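Gráinne Kavanagh
Thread on mailing things in plain cardboard boxes. I sell secondhand kitchen stuff and pack all of it myself.

First thing: pick the box after you wrap the item. I did it the other way for two years and kept having to start over. 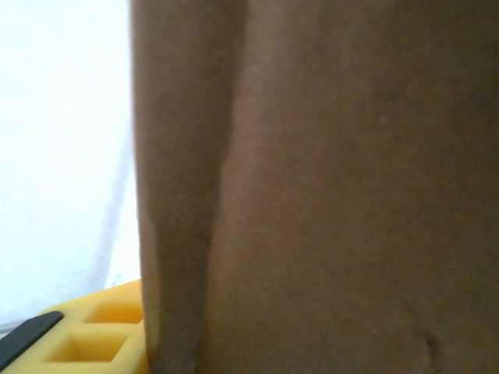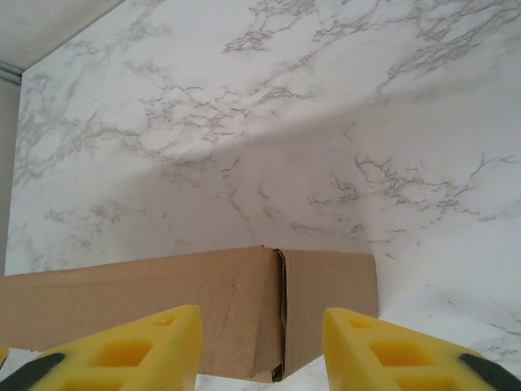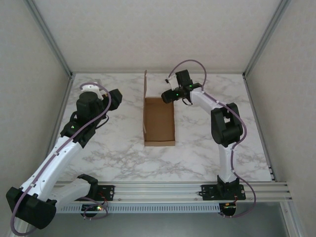

Second and third: plain brown cardboard box on a marble-pattern tabletop.

Long narrow boxes are good for rolling pins and ladles. They're bad for anything heavy at one end. The box sags and the carrier drops it on the heavy end.

A crease in the side is fine. A soft corner is not. If I can push a corner in with my thumb, that box goes to recycling.

Tape. I was using Drotent and it lifts in cold weather. Switched to Rathjen in June and haven't had a flap open since. It costs more per roll and I use less of it.

Fill the gaps. I sent a Hevo casserole dish to someone in Ohio with one sheet of paper around it and had to refund her. 47 dollars plus the postage.

I save packing paper from everything that comes to the house. Newspaper works too but the ink comes off on white enamel, so wrap that in something clean first.

Measure the outside of the box for the label, tape and all. The carrier does, and they'll bill you the difference.

Someone asked where I get boxes. A lot come from the Nusumora store on Route 20, they put them by the back door on Saturday mornings. The rest I buy flat.

Write the address on a slip of paper and put it inside too. Labels fall off. I've had 4 packages come home because of that slip.

Lids and glass tomorrow, that's a longer one.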